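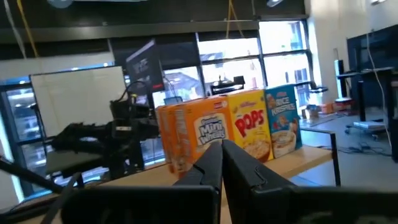 How do people decide where the next box goes on a shelf? They look for a box of the same color first and read the name second.

## 3.2 Grouping by color

This pattern came up throughout the interviews that Javiera Durán and Nadja Kälin held at the Ullmont store, and it shaped the layout used in the rest of this section. Shoppers and stock clerks were both asked to put small cartons back in order. Most began by making a row of one color and kept the fronts turned the same way. Brand and flavor mattered only when two cartons shared a color.

We therefore kept the layout simple. A narrow raised board serves as the shelf, and the tabletop beside it serves as the unsorted area.
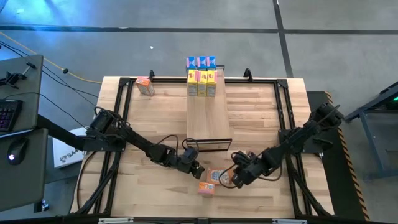

A row counts as complete when it holds 3 boxes of one color, all upright and side by side. Gaps of up to 5 mm between neighbors are accepted. Wider gaps were marked as loose, following Reisinger's coding sheet from the Vachon study. Boxes left on the tabletop are not scored for angle, and a box lying on its side is not an error until it has been placed in a row.

The coders, Andri Eder and Mirjam Zaugg, worked through 550 layouts separately and then compared notes on a subset of 50. They disagreed mainly on rows set one behind the other. Eder read these as a single block and Zaugg as separate rows. We adopted the second reading, as it matches how the clerks spoke about shelf depth.
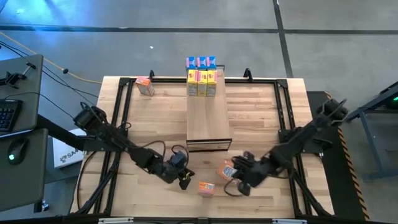

**Figure 4.** Yellow and blue rows at the back, with orange boxes still to be placed.

Mixed rows are treated in Section 3.3.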